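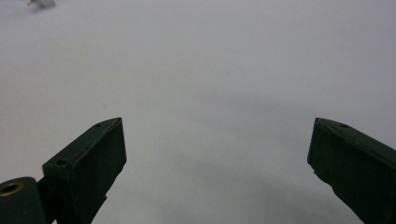
Revision 31

The left finger had gone on without trouble. The right one took Czesław Bielecka most of the evening, as the hole in the print had closed up by a hair and he would not force the pin. He opened it by hand with a drill bit held in his fingers, two turns at a time, and wiped the dust off on his sleeve.

The shop on Sernholm Street stayed open until the last member left. Ryszard Czarnecka was at the far bench, winding wire onto a spool and not talking. They had shared the workshop long enough that this was normal.

"Is the brass in straight?" Ryszard asked finally.

"Straight enough."

"That is what you said about thirty."

Revision 30 had lasted 619 cycles. The log gave the cause as play in the left joint, which was correct. It didn't mention that Czesław had heard the click at cycle 40 and let it run.

He drew a sheet closer and wrote the settings down in pencil. Dark green filament, the end of the roll. Wall count raised to 3. Infill unchanged. Motor current unchanged. Under "edges" he wrote "rough, leave." The fingers did not have to look like anything. They had to close on a part, lift it, carry it over the white surface and let go of it, and then do the same thing again.

He powered the controller. The board was an old Szewczyk with a repaired connector, and it always took a moment to find its zero. The motor gave its short double tone. The fingers opened to the stop and waited there, holding nothing.

"What are you going to give it?" Ryszard said.

"Washer first. Then the hinge from the box."

The hinge had come off a music box that belonged to Czesław's father. The box had been on the shelf above the lathe for years, in a bag marked Fisstead, after the town where it was bought. The pin was too small for Czesław's hands now. He could still do the drill and the pencil. He couldn't do anything under a certain size after the tremor started, and he had measured the size, and the number was in the log too, on a page by itself with no heading.

Ryszard put down the spool and came over. He looked at the joint from the side, then from above, and pushed the left finger with his thumb. It did not move.

"No play," he said.

"No."

"You could have asked me to do the hinge. It's a ten-minute job."

"I know how long it takes."

Ryszard nodded. He pulled over the stool with the bad leg and sat down on it carefully, his weight to one side.

Czesław set the washer on the surface and typed the close command. He checked the line twice for the sign on the travel value, which had been wrong in revision 22 and had cost him a fingertip, printed. The program was called gondotard, a word his father had used for any tool that did less than it promised. Nothing else in the family had kept the name.

"Listen for the click," he said.

"I'm listening."

He pressed enter. The fingers began to come together, slowly, at the speed he had set for the first run, and Ryszard reached over and switched off the fan so they could hear.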